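I've been arguing with friends about free museum admission again, and I'm tired of being polite about it. The Tallano, our one real art museum here in Viltdale, went from free to eight dollars a couple of years back, and everybody told me I'd get used to it. I haven't!

My gripe is with what the ticket does to the way you look. When it was free I'd duck in on my way home, sit with one painting (usually the big muddy river one on the second floor), and leave. Ten minutes, maybe less. Now I feel like I have to get my money's worth, so I march through all the rooms and come out with sore feet and no memory of anything. I know people who do the same thing and call it a nice afternoon.

The museum's side goes like this: heating is expensive, guards deserve to be paid, and the city grant shrank. Fine, I believe all of it. But last November they spent nearly 3000 dollars on a new wall of lettering for the lobby, with the sponsors' names bigger than the artists' — and I'd have traded that for one free evening a month without blinking.

Compare the Athumani, across the river. It's two rooms over a tire shop, and there's a jar by the door. You drop something in or you don't. The shows are uneven (the felt one, yikes), but kids wander in off the street and stay, and they ask the loudest questions. I've learned more about sculpture from eavesdropping there than from any wall text. The Cusareo people want to try the same thing in their new space by the bus station, and I hope they stick with it past the first winter.

I'd settle for a compromise at the Tallano. Free after five, say, or free if you only want the permanent collection. Charge me for the big touring shows and I'll grumble and pay. 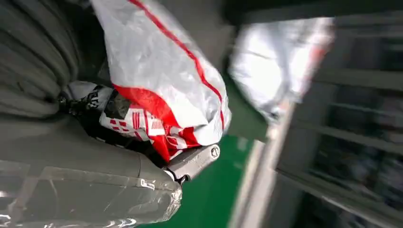
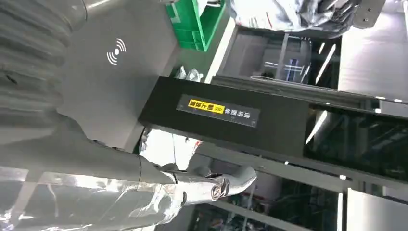 Red stripe on a white bag, first picture; small wireless symbol on a gray panel, second.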